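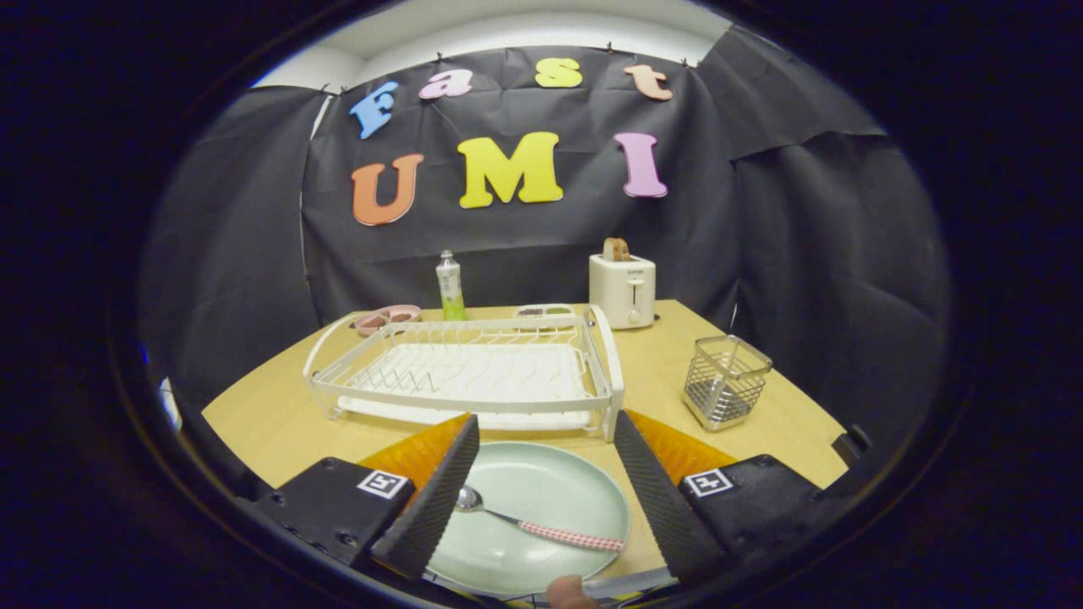

Commercial Law II, handout 4
Reading time: 2 minutes

Choosing between court and arbitration

In July we discussed how a contract dispute starts. Now we look at where it is decided. Please bring the Arkwood supply contract to class, we will need clause 35.

1. What the parties agreed
Arbitration rests on consent. If there is no written clause, the dispute normally goes to court. In Arkwood v. Pletora the clause said only "disputes may be arbitrated". Pletora argued that "may" gives a choice to both sides, and Arkwood argued that once one side chooses, the other must follow. Read both arguments before you decide which is stronger.

2. Costs
A court charges a filing fee. In arbitration the parties also pay the arbitrators. In our class problem Ghanem claims 900 dollars from Enine for late delivery, and the clause asks for a panel of three. Consider if the small claims court was open to Ghanem.

3. Review
The decision of a trial court can usually be appealed. An award can be set aside only on narrow grounds, for example when a party did not receive notice. A mistake in applying the law is usually not enough.

For the seminar: write a clause for Ghanem and Enine, not longer than 2 paragraphs. Name the seat and the language of the proceedings. Students often forget the seat.

Revised August 2019

Related handouts
Notice of breach
Limitation periods
Mediation before filing
Enforcing a foreign award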